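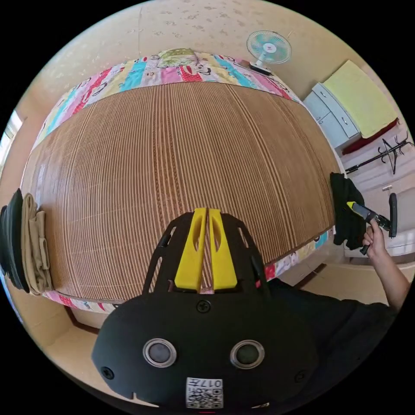 Flotent: household textile terms

Flotent is a word list for clothing and bedding as people name them at home. It holds 554 entries collected in Wumbei from 60 households. Each entry is one term as used by one household, with a gloss, a category and notes on washing and storage where the speaker gave them. The list is meant for dictionary work, for survey translation, and for anyone writing forms that ask people what they own.

Maintainer: Elżbieta Stępień
Field collection: Selorm Fiadzo, Yayra Owusu
Review: Abena Dramani, Sunil Jayawardena
Version: 2, April 2018
Replaces: version 1, released the previous November

Contents

terms.csv holds the entries
households.csv holds one row per household, with no names or addresses
categories.txt holds the category tree
changes.txt lists edits between versions

Files are UTF-8 with Unix line endings. The separator is a comma, and fields containing a comma are wrapped in double quotes. There is a header row. Empty cells mean the question was asked and the speaker had no answer. The string NA means the question was skipped. Version 1 mixed the two, and scripts written for it will misread the new files unless they are updated.

Fields in terms.csv

There are 9 fields.

id: integer, stable across versions. Deleted ids are not reused.
household: key into households.csv.
term: the word or phrase as spoken, spelled by the collector.
term norm: the same term after spelling cleanup.
category: one value from categories.txt.
gloss: short English gloss, lowercase, no final period.
wash: free text.
storage: free text.
status: checked, open or disputed.

Duplicates across households are kept on purpose. If two households give the same word for a top sheet, there are two rows. To get a plain vocabulary, group on term norm and category together. Grouping on term norm alone will merge words that cover both a wrap worn as clothing and a cloth spread on a bed, and there are enough of those to distort any total.

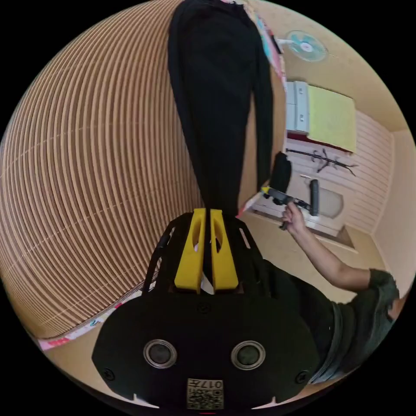
Abena Dramani objected to the category tree in review: splitting "trousers" from "other lower-body clothing" follows English and not the speakers, several of whom used one word for anything with two legs and a different word only when the garment was for work. She asked for the split to be dropped or for a second tree to be added.

The split was kept in version 2. A second tree is planned but has no release date. Until then, entries affected by the objection carry the status disputed, and the speaker's own grouping is recorded at the start of the gloss in square brackets.

Collection method

Each household was visited once. The collector asked the adult who did most of the washing to name items in the order they came to mind, first for the bed, then for clothing. No picture cards were used. The collector then went back over the list and asked how each item was washed and where it was kept. Sessions were written down by hand and typed up the same evening. There are no audio files.

Bed terms are richer than clothing terms. Speakers separate mats by what they are laid over, and quilts by whether the pieces are new cloth or cut from old clothing. Clothing terms lean on color and occasion. A dark top may be listed under a word for mourning, a word for office wear, or simply the word for black plus the word for shirt. All three are treated as separate terms.

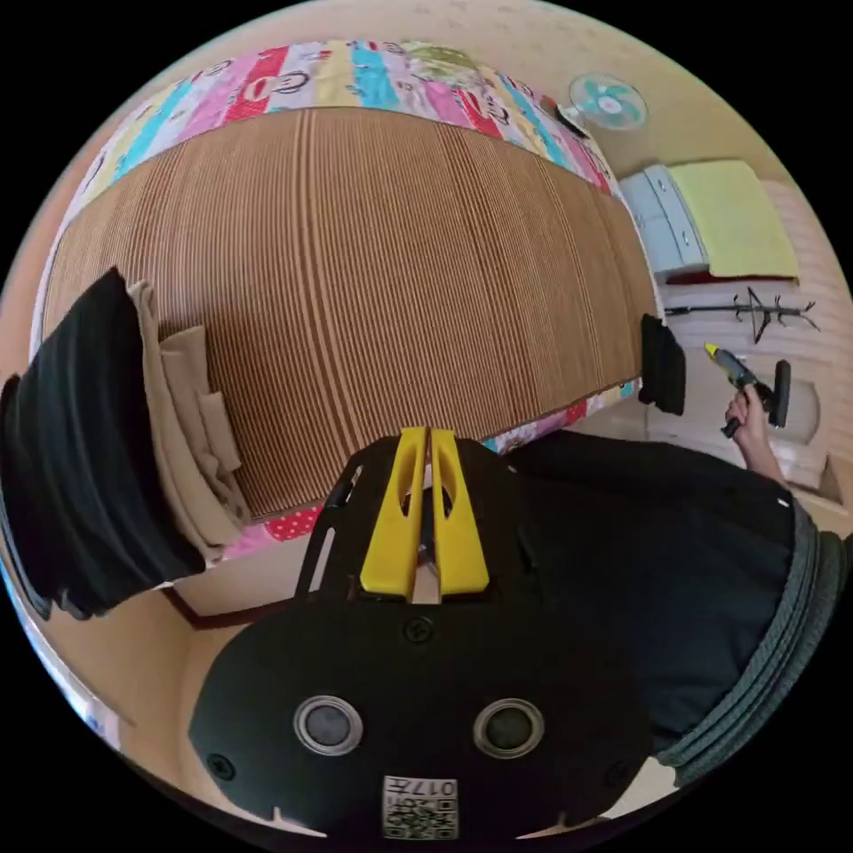 Long-sleeved top, black. Category: clothing, upper body.

Spelling

Collectors spelled by ear. Sunil Jayawardena did the cleanup in the term norm field using Durkodis, a small rule-based normalizer. The rule file is included in the archive as rules.txt. Three kinds of change were made: doubled vowels reduced to a single form, word-final h removed, and hyphens in compounds replaced with a space. Nothing else was touched. If you disagree with a rule, start again from the term field, which is left as typed.

Loanwords keep their local spelling. The word for pillowcase appears in several forms, and the rules do not bring them together. This is a known gap.

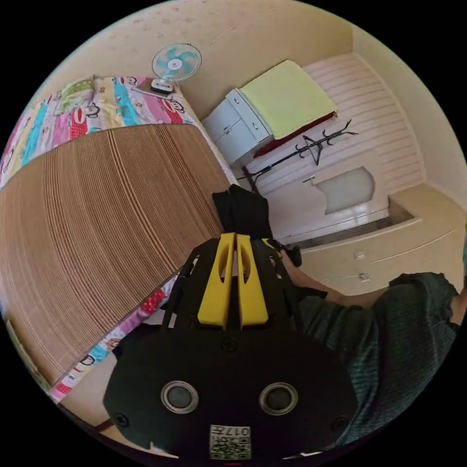 The same gap affects blanket, zipper and curtain, though curtain is outside the scope and should be ignored where it slipped in under bedding. Those rows have status open.

Checking

A sample of 100 entries was read back to speakers by a collector who had not done the original visit. Corrections from that pass are in changes.txt under the heading "readback". Entries outside the sample were checked only for format.

Limits

The list covers one town. It should not be used to estimate what households own, as speakers named items they knew as well as items in the house. Children's clothing is thin. Washing notes describe hand washing unless the text says otherwise.

License and citation

The files may be copied and changed for any purpose with credit to the Drerkine word list project. Cite as: Stępień, E., Flotent household textile terms, version 2.

Corrections go to the maintainer with the id of the row and the proposed value. Please send one row per line. Spreadsheets with colored cells can't be merged and will be returned.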